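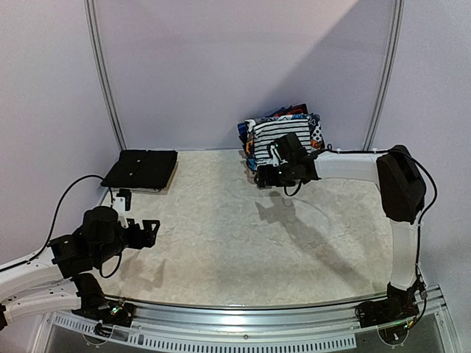

Our visit to the Antoniuk clothing sorting hall, Brukov

I've given away bags of old clothes all my life and never once wondered where they went next, so I was far too excited about this trip (I was at the gate before it opened). Antoniuk takes in clothing from 21 collection points, and on a good day 2000 pieces go over the tables. We went in March, when everyone in town seems to be clearing out their closets at once.

The first thing you notice is the color. Stripes, polka dots, orange, red, blue, all bunched together in heaps, and somehow it looks cheerful even when it's only a stack of shirts waiting its turn. I could have stood there all morning looking at the prints! The black things go quickly because they fold so neatly and stack so flat. Anything slippery takes longer, and our guide made a face when a satin blouse came up.

Then they let us try. You pick one piece off the heap, shake it, check the collar, cuffs and seams, and decide: wear again, mend, or rags. I was slow. I kept falling in love with things, and I sent a perfectly good cardigan to mending over a missing button, which got fished straight back out, as they keep a drawer of spare buttons right there. The folding was my favorite part. Sleeves in, sides in, up in half and half again, with the good side showing. I've folded my T-shirts that way ever since.

After the tables we walked over to the Mirkance room, where the mending happens. It has 9 sewing machines and a wall of thread that I would happily move in with. A winter coat was getting a new lining while we were there, and the stitching was lovely.

The last stop was Tultus, the little shop at the front. I came home with a wool skirt and a scarf and left behind a green raincoat I still think about.

Getting there: bus 224 stops across the road. Wear flat shoes, bring a bag of your own clothes if you have one to give, and leave time for the shop. We had twenty minutes in there and I needed an hour.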